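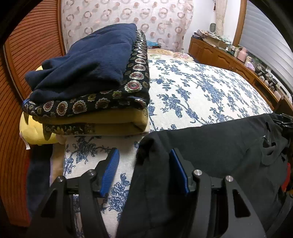
The software group at the Urkholm Institute occupies one corridor on the second floor, and most of its work takes place at ordinary desks. Its subject is the handling of cloth in private homes: how a machine may learn to pick up, fold and put away bedding and clothing in rooms that have not been prepared for it. Corina Aigner has led the group from its beginning. She spoke with the Institute's newsletter on January 3, 2018, together with Tianyou Lu, who is responsible for perception, and Reto Danzer, who maintains the planning and replay tools.

Ms. Aigner began with the choice of material. Earlier programs at the Institute had worked with rigid parts on a flat table, and the planning software written for them assumed that an object keeps its shape once it has been grasped. "A bracket is the same bracket after you lift it," she said. "A blanket is a different shape every time you touch it. We kept the motion planner for the arm and replaced almost everything that sat on top of it."

The replacement is a layered system known internally as Drusska. Its lowest layer is a controller that accepts a target position for the gripper and an opening width for the fingers, and corrects both 20 times per second. Above it sits a learned policy, trained on demonstrations that people record with a hand-held gripper in real bedrooms and laundry areas. A third layer decides which task comes next and when a task should be abandoned.

Mr. Lu described perception as the part of the system that changed most over the past year. The first version attempted to outline every item on a bed before the arm moved. It performed well in the laboratory, where the sheets were plain, and poorly in homes. "Patterned fabric was our main difficulty," he said. "If the sheet has flowers on it and the quilt has circles on it, the program finds edges everywhere. It would propose a grasp on a printed leaf." Stacked bedding caused a related error, in which several folded layers were reported as one thick object.

The present version does not outline whole items. It estimates, for each small region of the camera view, whether the fingers could close on a free edge or a fold there. Mr. Lu's team labeled 200 recordings by hand in order to train this estimate, marking only the moments at which the fingers met the cloth. He considers the labeling guide, now nine pages long, to be among the more useful documents the group has produced. It sets out how to mark a corner hidden under another layer, how to treat straps and tags, and when an annotator should leave a region blank.

"We ask people to leave things blank more often than they would like to," Mr. Lu said. "A wrong label on a dark garment costs us more than a missing one. Dark cloth shows very few shadows, and the model will believe whatever it is told."

Mr. Danzer's responsibility is the tooling around the model. Each recording passes through a program called Blomqvist, which aligns the camera stream with the finger width and the estimated path of the gripper. Recordings in which the path jumps are set aside for inspection. During the summer the group discovered that a large share of these jumps came from curtains moving near an open window, which the position tracker had taken for fixed background. Mr. Danzer added a check that compares the tracker against the motion sensor in the handle.

"It is a modest piece of code, and I wish I had written it in June," he said. "We had been discarding recordings that were perfectly usable once the tracker was restarted at the right point."

He also wrote the replay viewer, in which an engineer can stop at any moment of a demonstration and ask the current policy what it would do next. The answer is drawn as a short line from the fingertips. Ms. Aigner said that the viewer has altered the group's meetings, as disagreements about the model are now settled by opening a recording.

Asked about remaining weaknesses, Ms. Aigner named the task layer. It handles a single blanket acceptably but has no good rule for a crowded bed, where folding one item requires moving another first. Vitória Gouveia is preparing a planner that treats the stack as an ordered list and revises the list after each lift. Testing will begin in the apartment laboratory at Fuvutholm once the arm there has received its new wrist.

The group has no plans to distribute the recordings, which were made in occupied homes under agreements with the residents. The labeling guide and the alignment program are available to other departments of the Institute upon request to Severin Leitner in the software office.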